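Helbridge Relief Wall Map, Admont River Basin

Item no. 2782
Publisher: Charvát
Edition: June

Overview

The Admont basin map covers the river from its source above Dirklow to the mouth. Relief is molded in raised vinyl and printed in eight elevation tints. Towns, county lines, railroads and dams are shown on the front. The legend is printed in the lower margin.

Coverage

The highest point on the sheet is Dirklow Summit, at 1,930 meters. Contour lines are drawn every 50 meters. Lakes and reservoirs are shown at normal summer level. Seasonal streams are drawn as broken blue lines. County lines are current to 1 Mar 2020. Place names follow local spelling, with a second name in parentheses where one is in official use. 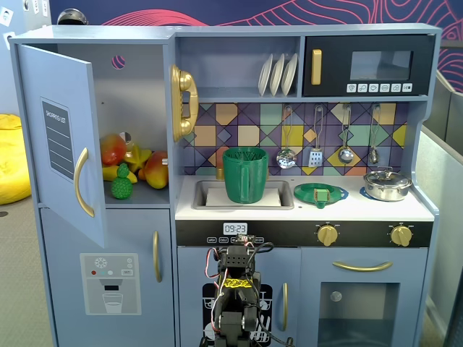
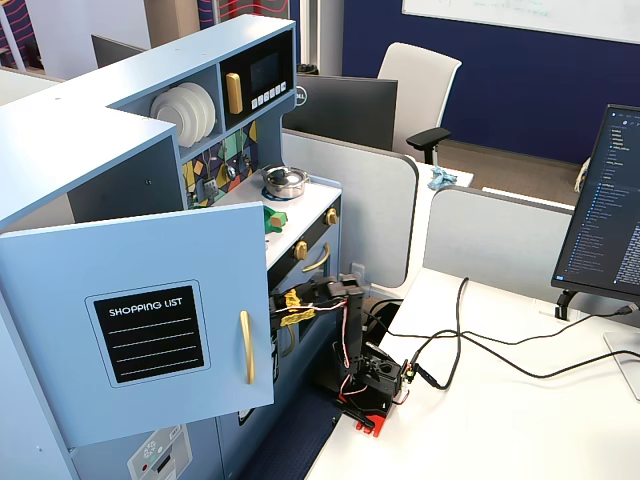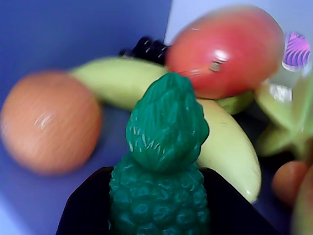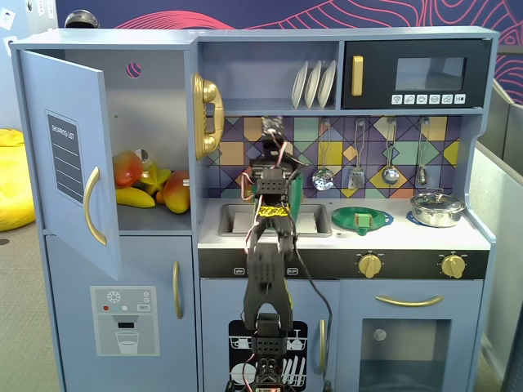

Mounting

The map ships flat between two sheets of corrugated board. Do not roll or fold it. Hang it from the 3 metal eyelets along the top edge, or order it with the black aluminum frame already fitted. Framed maps hang from two brackets (included). Keep the map away from radiators and direct sun. Vinyl begins to soften at moderate heat, and softened relief does not recover its shape.

Care

Wipe with a damp cloth. Water-based markers can be used on the surface. Permanent markers and solvent cleaners damage the printed tints.

Options

Unframed, English
Framed, English
Unframed, English and German
Place name index, stapled, sold separately

Replacement eyelets are stocked under the same item number with the suffix E.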